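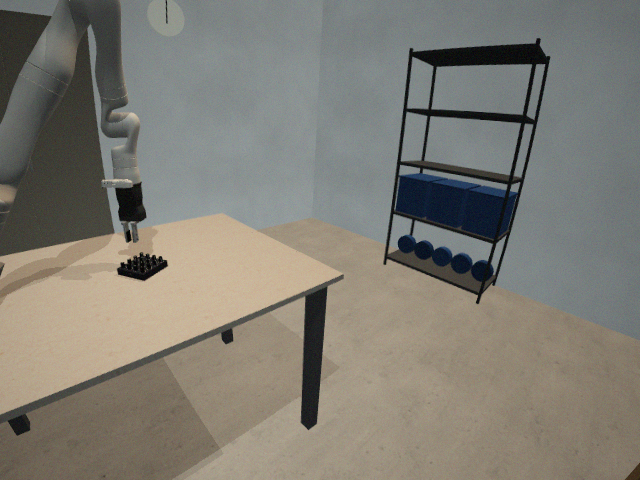
4.2 Setting Up a Match in Janditix

Complete these steps on the scorer's tablet before the teams come out. Kick-off cannot be logged until both squads are confirmed.

1. Open Matches and select New fixture. Choose Friendly, League or Cup.
2. Enter the home and away sides. If a club is missing, add it under Clubs — do not type it into the Notes field.
3. Assign shirt numbers. The same number cannot be used twice in one squad.

Note: Friendlies allow 6 substitutes per side by default. To change this, go to Rules > Bench.
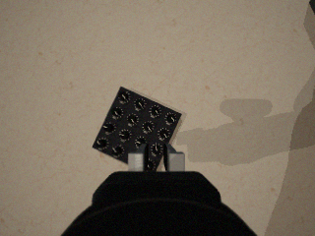 Umus Match Systems — Field Support Department

4. Pair the referee's watch. Hold the side button until code 138 shows, then tap Accept on the tablet.
5. Set the length of each half and save.

CAUTION: Do not change the half length after kick-off. Goal times already logged will not be corrected.
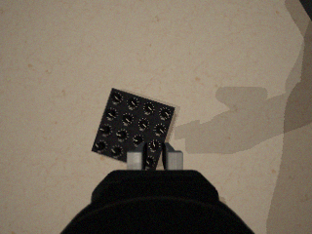 Fig. 4-2. Umus Field Support.

6. Start the clock on the whistle. Log goals, cards and substitutions from the side menu. An entry can be undone for 2 minutes; after that, it must be edited in the match report.
7. At full time, select Close match and send the report to the league office. Breston and Khurana league users must also enter the attendance.
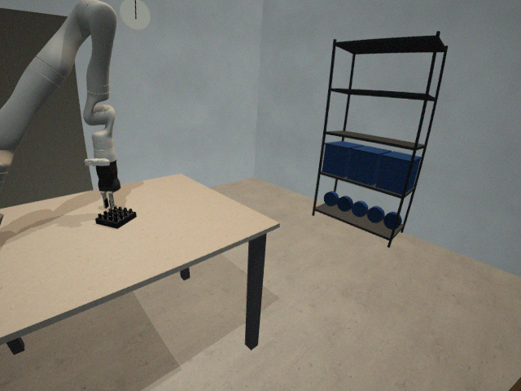

4.3 Error Codes

171 — Watch not found. Move the tablet closer to the touchline and repeat step 4.
Report rejected — A squad list is incomplete. Return to step 3, confirm both squads and send again.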